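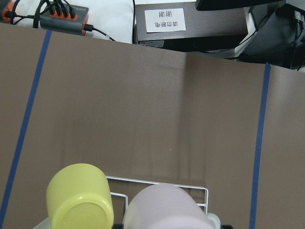
Segmentation is the stage that sets the pace for everything downstream at Tarkeck. The company's manipulation stack, called Samitz, takes a wrist camera stream, labels each pixel, and hands the result to a planner that has to commit to a grasp before the arm gets too close to see the whole object. Dish racks are a hard case for it. A coated wire rail is a few pixels wide, and the white one behind the yellow-green and lavender cups tends to merge with whatever pale surface lies near it. The cups are easy to label by comparison, until the rim drops out of view.

Mitali Chowdhury, who leads perception, spent most of December on that last problem. Her group had been estimating cup pose from a single image. When the lower part of a cup left the view, the fitted circle drifted toward the visible arc, and the fingers closed off center. The new version keeps a short history of poses and weights each by how much of the rim was visible at the time. It adds 2 milliseconds per cycle.

The planner had its own trouble. It treated rails as solid boxes, padded for safety, and in a full rack the padding left no legal approach. Of 400 recorded scenes, the old planner found a collision-free grasp in 68 percent. Mahfuz Gazi replaced the boxes with thin capsules fitted to the rail mask and raised that to 90 percent on the same set.

"Most of the remaining failures are bad masks," Gazi says. "The planner is given a rail in the wrong place and avoids it correctly."

Blue masking tape on the board marks the left and right sides of the working lane. Samitz doesn't read it. Lane limits live in a configuration file, in the robot's base coordinates, and the tape is there for people. Anoma Paul, who maintains the tooling, would like the two tied together, so that a shifted board raises a warning at startup. Her prototype fits a line to each strip and compares both with the stored limits. It works under even light and fails under glare, and it hasn't been merged.

The next release, Pacheco, moves replay and live control onto one message format. Until then, a logged run has to be converted before the planner can load it, and the converter drops camera timestamps when two messages share a clock tick. Chowdhury's pose history depends on those timestamps. Her team patches them by hand.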